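4.2 Handling rules for bladed and fragile objects

The rules in this section apply to every grasp trial in the Bolby object set in which the target, or any item within reach of the arm, has an edge, a point or a thin projecting part. They were written for simulation first. A policy trained without such rules will carry its habits over to hardware, and the cost of a bad grasp on a real blade or a museum piece is far higher than the cost of a failed episode.

Each object in the set carries a grasp permission map. The map assigns every surface patch to one of 3 classes: allowed, restricted or forbidden. For weapons and knives, the hilt or handle is allowed, the section next to it is restricted, and the cutting edge and tip are forbidden. A contact on a restricted patch is logged and reduces the trial score. A contact on a forbidden patch ends the trial, even if the object is held firmly at that moment. Corroded metal is treated as fragile over its whole surface, so a lower force limit applies to the allowed patches as well.

The approach is checked before the fingers close. Both fingers must stand on opposite sides of the allowed region, with the gap wider than the part to be gripped. Figure 6 shows a view used for this check. The target is a bronze weapon with a decorated hilt, and the hilt fills much of the space between the open fingers while the blade runs off to the right. A knife and a model jet lie on the marble surface nearby and count as neighboring objects under Section 4.3.
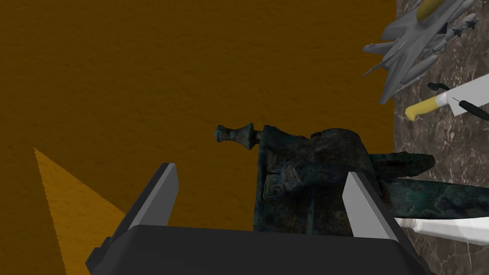 Figure 6. Gripper view in simulation with the fingers open at the hilt of a corroded bronze weapon. Neighboring objects are on the right.

4.3 Clearance from neighboring objects

Neighboring objects are not removed from the workspace before a trial. The planner must treat each of them as an obstacle with its own permission map, and the swept volume of the arm must include the held object. This second point is often missed. In the first version of the Witen planner, the swept volume was computed for the gripper alone, and of 748 trials with long targets, 11 ended with the far end of the target striking another object during the lift.

We therefore require the following. The lift must be vertical until the lowest point of the target has cleared the tallest neighbor. Rotation about the wrist is blocked during this phase. If the target overlaps a neighbor in the wrist camera view, the planner must assume contact unless the depth data show a gap, and it must use the reduced lift speed. A trial that breaks any of these rules is scored as a failure and kept in the log with the rule number attached.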